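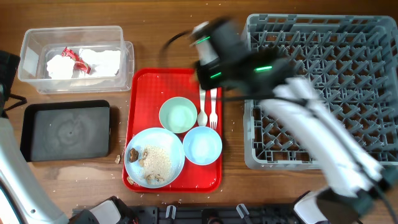 # About us

Hello! I'm Ayantu, and I started Plirnutholm with Tekle Adugna, who was at the time the only other person I knew who would happily spend an evening arguing about where a plate ends. We write software for robot arms, mostly the pair-of-arms-on-a-table sort, and mostly for jobs to do with clearing up after people have eaten. Crumbs, cutlery, wrappers, bowls, dish racks. If you've ever looked at a table after lunch and thought "well, that's a planning problem", we'd probably get on.

We don't build arms. People ask, so I'll say it early. We buy them like everyone else does, bolt them down, and then spend our days on everything that happens between a camera seeing a tray and a gripper closing on something that was on it.

## What we make

There are four bits of software with our name on them, though one is so small that Tekle refuses to let me call it a product. The three worth your time are these.

**Flalari** is the perception side. It takes the pictures from the cameras over a workspace and works out what's there, where it is, and how sure it is about both. That last part is the one we care about most. A clear plastic tub is horrible to look at if you're a computer: you see the walls, and you see what's behind the walls, and you see the edges twice, and a naive system will cheerfully tell you there are two tubs or none. Flalari is allowed to say "there's something tub-like here and I wouldn't bet on the near edge", and the rest of the stack is built to cope with that answer. Usually it cops by going round the other side, or by moving something opaque first and having another look.

**Abera** is the planner. It decides what to do next and in what order, for both arms at once. Order matters far more than I expected when we began. Take a plate with what looks like crushed nuts on it. If you go for the plate first and you have to tilt it even slightly, you now have nuts all over the tray, and the tray has become a second job. If you get the cutlery out of the way and bring the bin tub closer, the plate gets much easier. Abera keeps a running idea of what each move will cost later on, and it replans whenever Flalari changes its mind (often!).

**Cloris** is the tooling, and I'll admit it's my favourite, even though it never moves anything. Cloris records a run and lets you scrub back through it with everything lined up on one timeline: the camera pictures, what Flalari believed, what Abera wanted, what the joints were told and what the joints did. You can stop at the moment the gripper was over the spoon and ask what the system thought the spoon was. We wrote it for ourselves because we were sick of matching up log files by hand, and then a visitor saw it on Tekle's screen and asked if she could have it. She was our first paying customer. It wasn't the robot software at all, it was the thing for looking at the robot software.

The fourth bit is a script that checks the two arms agree on where the table is. It does one thing. It has saved us more afternoons than I can tell you.

## How we work

We have one long room, a row of benches, and a kitchen that is much too close to the benches. Ten of us work here now. Everyone who writes code also lays tables, and I mean that literally: you set out the tray, the bowls, the plate, the sweet wrapper and the tissues, you sprinkle the crumbs, and you run your own change on it before you ask someone else to read it. It keeps you humble. A change that looks lovely in simulation can come apart completely when it meets a thin white fork next to a thin white spoon.

We do use simulation, quite a lot of it, mainly for Abera. Each night the planner gets 900 made-up table layouts, and in the morning there's a page in Cloris showing where it dithered, where it gave up and where it found a new and stupid way of stacking bowls. Simulated crumbs are no good, though. Ours bounce. So anything to do with food goes straight to the real bench.

A few habits, in case you're thinking of joining us or working with us:

- The person who breaks the bench build fixes it before lunch, and gets help if they ask.
- Any plan the software rejects has to come with a reason a person can read. "Cost exceeded" isn't a reason. "The left arm can't reach the bowl without crossing over the plate" is.
- We slow the arms down for every first run of a new controller, however small the change. Tekle is very firm on this and he's right.
- Speed figures never go on a slide without the failure rate next to them.

## The control bit, for those who like that sort of thing

I get told off for leaving this out, so, briefly. Underneath Abera there's a layer that turns a plan into motion, and it runs much faster than the planner does. The planner might say "bring the right gripper down to the fork handle", and the control layer does the smooth getting-there, watches the forces on the way down, and backs off if the table arrives sooner than it should. Both arms share the space above the tray, so each one publishes where it's going to be for the next little while and the other treats that as solid. It's a simple scheme. We tried a cleverer one for most of a year and the two arms were so polite to one another that neither would go first.

The dish rack deserves its own paragraph. Getting a plate between two pegs sounds like a position problem, and we treated it as one for ages, adding more and more precise calibration. What worked was letting the arm be a bit soft. It aims roughly right, feels a peg, and slides. Tekle had been saying this since June of our first year and I had been ignoring him, and I've been asked by him to put that on the website. There you go, Tekle.

## Where we came from

I used to write scheduling software for a parcel depot, which is planning of a kind, only with lorries. Tekle came from machine vision, checking the printing on labels. We met on an evening course, got chatting about why robots in films are always so good with cups, and decided to see how hard it could be to clear one table with two arms. It took us 17 weeks to move a bowl reliably. One bowl, the same bowl, in good light. I have the recording (it's the oldest file Cloris will still open) and I show it to every new starter in their first week, partly for encouragement and partly because the bowl falls off the bench near the end and it's still funny.

After that things went a bit quicker. We took on work for a couple of canteen suppliers who wanted to know whether any of this was sensible yet, and we told them which parts were and which weren't. Some of that work still pays for the benches. The rest comes from licences for Cloris and from groups who take Flalari and Abera together and put them on their own arms.

## Who we work with

Mostly small robotics teams, a few university labs, and kitchen equipment people who'd like to try an arm on a table before committing to anything. You don't need to have a robotics department. You do need someone who's happy to stand next to the thing and press stop, and a table that doesn't wobble. I can't stress the table enough — we once lost two days to a folded beer mat under a leg.

If you're already using arms we haven't met, that's fine too. We'll need the joint limits, a way of sending commands and a way of reading back what happened. Adding a new arm is usually dull work, and dull is how we like it.

We say no to some things. We won't take on work where people have their hands in the same space as the arms while they're moving, because our software hasn't been built or tested for it and I'd rather not find out. We also don't do one-off demos for trade stands any more. They eat weeks, and the code is never any use afterwards.

## Come and say hello

We like visitors, and you're welcome to bring your own crockery. People do, and the awkward stuff is the best: oval plates, glass bowls, a gravy boat if you have one (we have a long-running feud with gravy boats). Give us a bit of notice so that a bench is free, and tell us if you'd like to look at Cloris, the arms or both, as they tend to be at opposite ends of the room.

Ring or write, whichever you like. Tekle answers the technical emails and I answer the rest, and if you get a very short reply it's from him and he means it kindly.

— Ayantu Nigatu

Page last updated 2022-08-28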